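Washing winter coats at home, and putting them away so they come out nice

Posted 6th March

We had one of those fake spring afternoons this week and it got me going on the coat closet. It happens every year. The sun comes through the front door, I see the state of the cuffs on everything hanging in there, and by supper I've got the whole winter piled up and no idea why I started.

I used to send all of it to the cleaners on Amrani Street. They do a lovely job, but the bill for a family's worth of coats is a bit of a gulp, and most of what we wear is perfectly washable if you read the label and take your time. So now the wool dress coat goes out and everything else I do myself, over a couple of weeks, a load here and a load there. I've ruined two things in all these years. One was a fleece I put through on hot (my own fault entirely), and the other was a down vest I got tired of drying, which I'll come to.

Start with the pockets

All of them! The inside one, the little ticket one, the sleeve one on ski jackets that you forget exists. I turn each pocket inside out and brush the lint from the corners with an old toothbrush. Tissues are the usual culprits but lip balm is the real villain, because it melts in the dryer and leaves greasy spots you'll be looking at for years. Then zip every zipper, fasten the snaps, and close up any hook and loop tabs, or they'll grab on to the lining and pull threads.

If there's a hood with a fur trim, see if it unbuttons. Most do. Fake fur I wash by hand in the bathroom sink with a drop of shampoo, then comb it with a wide comb while it's damp.

Collars and cuffs

This is where the dirt lives, and a machine wash by itself won't shift it. I mix a squirt of plain dish soap into a mug of warm water and work it in with a soft nail brush, little circles, not too hard. Leave it fifteen minutes or so while you have your coffee. For makeup on the inside of a collar I put the dish soap on straight and rub the fabric against itself.

Try any stain treatment on an inside seam first if the coat is red or navy or anything deep. I learned that with a burgundy scarf and a spray that promised the moon.
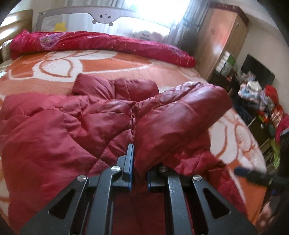 The other thing I do at this stage is hunt for holes. Run your hands over the whole coat, inside and out, and feel for a quill poking through or a seam that's starting to go. A tiny hole will become a big one in the wash, and then you have feathers in the pump filter, and you'll be finding them in your towels until Thanksgiving. A couple of small stitches with polyester thread is plenty for a seam. For a snag in the middle of a panel I use a stick-on nylon repair patch, cut with round corners so it doesn't lift, and I press it down hard with the back of a spoon. Give it a full day before it goes anywhere near water.

The wash itself

Front loader if you can. The tall post in the middle of an old top loader is rough on anything puffy, and coats like to float up and trap air. If that's the machine you've got, the laundromat over by Wotetmont has big front loaders and a Sunday morning there is very peaceful, I take my crossword.

Wipe out the detergent drawer before you begin. Leftover fabric softener is bad news for down and for anything waterproof, it coats the fibers and they stop doing their job. Then cold or cool water, gentle cycle, a small amount of liquid detergent (less than you think, half what the cap says), and an extra rinse. I do two extra rinses for down. One big coat per load, or two jackets if they're on the thin side.

When it comes out it'll look awful. Flat, lumpy, sad, like something you pulled out of a pond. Don't panic. Scoop it up from underneath with both arms, because wet filling is heavy and can tear the little walls inside that hold it in place. I run one more spin with nothing added and it's amazing how much water that gets out.

Drying, the part that takes forever

So, the vest. I dried it till the outside felt fine, hung it up, and by fall it smelled like a basement. The outside dries first and the clumps in the middle stay damp for hours longer. Now I plan on a whole afternoon.

Low heat, with clean tennis balls to knock the clumps apart. If you can't stand the thumping — and my dog can't — wool dryer balls are quieter and nearly as good. Every half hour I take the coat out, shake it, and pinch along the panels for lumps, pulling them apart with my fingers from the outside. Keep going until you can't find any. Then I hang it on a fat hanger overnight in a room with some air moving, just to be on the safe side.

Synthetic filling is far more forgiving. An hour on low and a night on the hanger does it for most of ours. Check the label though, a few of them say no dryer at all, and those go flat over the rack with a towel underneath.

Rain jackets

If water has stopped beading on a rain shell, it's often only dirty. Wash it, rinse it well, and if the label allows, give it twenty minutes on low. That wakes up the coating on a lot of jackets. If it still soaks through, get a wash-in or spray-on treatment. I like the spray, since you can aim it at the shoulders and hood and leave the lining alone. Do it outdoors, and wipe off the drips with a damp rag before they dry into shiny marks.

Zippers that stick

A graphite pencil rubbed up and down both sides of the teeth works on metal ones. For plastic I use a bit of plain candle wax and run the slider back and forth. If the pull is missing, a loop of thin cord tied on is easier to grab with gloves than the original ever was.

Putting it all away

No vacuum bags for down, please. I know how tempting it is, I had the big set myself. Squash it flat for six months and some of it never fluffs up again. Wool and fleece are fine folded in a lidded bin. Puffy things go on hangers in the back of the guest closet under an old cotton sheet with a hole snipped for the hooks, so they can breathe.

Cedar blocks go in with the wool. Sand them lightly every spring to bring the smell back. And everything has to be clean before it goes in, moths love a dirty collar more than they love wool itself.

I leave one warm jacket each on the hooks until the end of April. We always get that last cold snap, and I'm not digging under a sheet in my slippers to find something to walk the dog in.

Gloves and hats next time, including what to do about leather ones that have gone stiff.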